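# 苹果怎么存到来年春天:一个普通家庭的做法

每年一到十一月,我家阳台就成了半个果库。楼上邻居笑我,说超市里一年四季都有苹果,何必费这个劲。可我就是喜欢冬天推开阳台门的那股味道,又凉又甜,小时候外婆家的西屋也是这个味。而且说句实在话,整箱从果园买回来的晚熟苹果,放上两个月再吃,酸味退下去一些,香气反倒更足,和刚摘下来的完全是两种滋味。

这篇东西写得有点长,因为前前后后好几位朋友来问,我索性把这些年摸索出来的做法都写下来,大家挑自己用得上的看就好。

## 先挑品种

不是所有苹果都能放。早熟的品种,夏末上市的那些,皮薄肉松,买回来一两个星期就开始发面,再怎么伺候也没用,趁新鲜吃掉最好。能放的是晚熟的:富士、国光、秦冠,还有一些果农自己留的老品种。国光现在不太好找了,个头小,样子也不起眼,可真要论耐放,我还没见过比它更强的。有一年我在箱子底下漏了几个,到清明前后才翻出来,皮有点皱,咬下去还是脆的!

买的时候多问一句是什么时候摘的。刚摘下来不久的最理想,在摊子上晒了好几天的就算了,价钱再便宜也别动心。

## 一个一个过手

苹果到家以后,我的习惯是先不拆箱,连箱子放在阴凉处歇一晚,让它把路上的热气散掉。第二天上午找个光线好的地方,铺一条旧毛毯,把苹果一个个拿出来看。

看什么呢?看有没有磕碰,有没有虫眼,果柄还在不在。果柄掉了的地方等于开了个口子,容易从那里烂起。有伤的、没柄的单独放一盆,这盆先吃,或者拿去熬酱。剩下那些完完整整的,才有资格进箱。
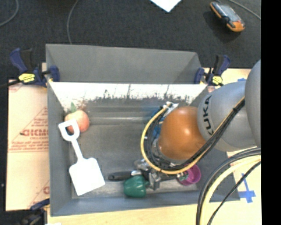
拿苹果的时候,手要轻,用整个手掌去托,别拿指尖去掐。指尖掐过的地方当时看不出什么,过上十来天就会冒出一个褐色的小圆点,然后慢慢往里走。我先生刚开始帮忙的时候性子急,抓起来就往箱子里丢,那一年我们熬了整整一个冬天的苹果酱。后来他也学乖了,现在放得比我还仔细。

还有,千万别洗。苹果皮上有一层天然的果蜡,那是它自己的外套,洗掉了水分就跑得快。沾了泥的,用干布轻轻抹一下就行,吃之前再洗也来得及。

## 包纸和装箱

包不包纸,各家有各家的讲究。我是包的。纸用什么都行,旧的牛皮纸、没印字的包装纸、厨房纸,我都试过,最顺手的还是那种薄薄的白棉纸,软,透气,裹上去服帖。报纸我不太喜欢,油墨味重,放久了总觉得苹果也带上一点。

包纸的用处主要是隔开。一个烂了,旁边的不至于马上跟着烂。包法很随意:苹果放在纸中间,四个角往上一拢,轻轻拧一下,拧口朝上放。拧得太紧反而不好,里面闷。

箱子我用的是水果店讨来的纸箱,侧面本来就有透气孔的那种。木箱当然更好,就是重,搬来搬去腰受不了。装箱的步骤是这样的:

1. 箱底垫一层揉皱的纸,厚一点,软一点。
2. 苹果一个挨一个摆好,果柄朝上,中间留一点缝,别硬塞。
3. 摆满一层,盖一张纸板,再摆第二层。
4. 最多摆 2 层,上面盖一张纸,箱盖虚掩着,不要用胶带封。

以前我贪心,摞过四层,结果最底下那层压得全是印子。宁可多占一个箱子,也别省这点地方。

大小也最好分一分。大苹果看着漂亮,却往往不如中等个头的耐放,所以我把大的放在上层,先拿先吃,小的压箱底,留到开春。

## 放在哪里

温度低而稳,是最要紧的。零度往上一点点最理想,家里很难做到那么准,北面的阳台、不供暖的储藏间、楼道里背阴的角落,都可以试试。怕的是忽冷忽热:白天太阳一晒升上去,夜里又降下来,这样来回折腾,苹果最容易发面。

北方的朋友要当心冻。夜里特别冷的那几天,我会在箱子外面裹一条旧棉被,白天回暖了再揭开。万一真冻了,不要急着搬进暖气屋里,也不要用手去捏,就让它在原处慢慢缓过来。轻微冻过的还能吃,只是要尽快。

南方的朋友主要是发愁湿热,阳台多半指望不上,那就用冰箱的冷藏室。装进保鲜袋,袋口留一条缝,里面放一张厨房纸吸潮气,隔些日子换一张。数量当然没法多,放个小半箱也够慢慢吃了。

另外,苹果会放出一种叫乙烯的气体,能催着别的果蔬快熟。土豆、胡萝卜、白菜都别和它做邻居,胡萝卜挨久了会发苦,我吃过这个亏。反过来,要是家里有硬邦邦的猕猴桃或者柿子,倒可以放一个苹果进去一起捂着,几天就软了,这也算它的一样本事。

## 隔一阵子翻一翻

装好箱不等于万事大吉。我大概每隔十天翻一次,泡一壶茶,搬个小凳子坐在阳台门口慢慢翻,也不觉得是件苦差事。先用鼻子闻,箱子一打开,如果有一股酒味,里面肯定有坏的,得一个个找出来。闻着清清爽爽,就只看看上面一层,不必全部折腾一遍,动得越多,碰伤越多。

纸上有湿印子的要拆开看。只有一小块烂的,挖掉以后周围多切去一圈,余下的当天煮了;要是里面已经长了霉,或者切开果心发黑,就整个扔掉,别心疼。

## 挑出来的拿去熬酱

每次翻箱总会挑出几个样子不好的,攒一攒就够熬一小锅。我的比例很简单:去皮去核以后的苹果肉 1000 克,白糖 200 克,再挤半个柠檬。苹果切成小丁,和糖拌匀,放到出水,然后小火慢慢熬,锅边开始冒大泡的时候要不停地搅,不然底下会糊。喜欢有颗粒感的就别压碎,喜欢细腻的用勺背碾一碾。

这个糖量偏少,所以放不了太久,装进煮过的玻璃瓶,冷藏着,两个星期内吃完比较放心。抹面包、拌酸奶都好,我最喜欢的是冬天早上舀一大勺到热粥里,家里老人也爱吃。

要是手边有肉桂,关火前撒一点点进去,香味立刻就不一样了。没有也不要紧,苹果本身的味道已经够好。

到了三月,箱子差不多见底,剩下的几个皮都起了细细的皱纹,这时候最适合切成厚片,放进烤箱低温慢慢烘成苹果干,给孩子装在小袋子里带着吃。箱子晾干拍净,折平收到柜子顶上,等秋天再拿下来用。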